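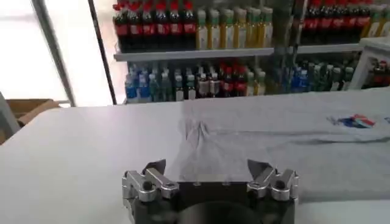
Gripper bake-off, notes for the Gandbridge talk, 16/09/2022

Slot is short. Skip the company history. Straight in.

OPEN
Hands up, who has picked up a T-shirt today. Everyone. OK. Now do it with two fingers, no feeling in them, one eye on your wrist.
Question we set in April: which gripper do we buy for soft stuff, and do we need to buy one at all?

WHAT WE COMPARED
Rokier two-finger, linkage type, metal links, angled tips. Our default.
Kaufmann parallel jaw, flat pads. Stiffer, slower to swap on.
Same arm, same controller, same wrist camera for both. Say this twice, people always ask.
Also tried two tip shapes on the Rokier. Get to that later, don't jump ahead like at Prumcombe.

THE TASK
Shirt flat on table. Go down, pinch, lift, hold. That's the whole thing. No folding!! Somebody will ask about folding. Next year.
Gray shirt on a pale table is on purpose the hard one. Low contrast, camera has very little to work with except creases and the logo. Point at creases. Creases are your friend, fabric already standing up a bit.
Hem is the other good target. Middle of a smooth bit is the worst.

NUMBERS
100 lifts per gripper for the first pass. Then 900 more on the Rokier only.
Don't read the table out. They can read.
Main thing: both fine on a crease. On flat fabric the Kaufmann pads slid over the top and closed on nothing. Rokier angled tips got under more often, but pushed harder on the table, and we tripped the force limit a lot untill we lowered the approach speed.
Lift count is lifts that held for 10 seconds. Not "left the table". Earlier slides had that wrong, fixed now.

CAMERA
Wrist mount. Pro: sees both fingertips and the cloth in one view, no calibrating a second camera to the arm.
Con: gripper body eats the bottom of the picture. Last bit of the approach you're half blind.
Window light. Left side of the view blows out, exposure hunts when the arm turns. Lock the exposure. We lost most of a morning before doing this.
Background clutter, shelves of bottles, bright caps everywhere. Early version of the detector liked red caps much more than it liked gray cotton. Crop to the table. Cheap fix, do it first.

CONTROLLER
Same settings for both grippers to begin with = unfair to the Kaufmann, its longer. Redid tool offset, reran all of it. Own up to this before someone in row two does.
Stop on contact, back off a hair, then close. Beats going to a fixed height every time.

TIPS
Stock tips vs. ones with a thin rubber strip. Rubber better on cotton, worse on anything slippery, and it peels. Spare set in the bag if people want to handle them. Pass round, GET THEM BACK.

COST
New tips and a day of tuning vs. 2,000 for another gripper. We kept the Rokier. Kaufmann stays on the boxes job, where its still better.

NOT DONE YET
Towels. Dark fabric. Two layers stuck together, picks both, no idea how to tell from the wrist view.
Force data logged but not looked at properly.

QUESTIONS
If none: ask who has tried suction on knit fabric and how bad was it.
Laptop charger is in the front pocket.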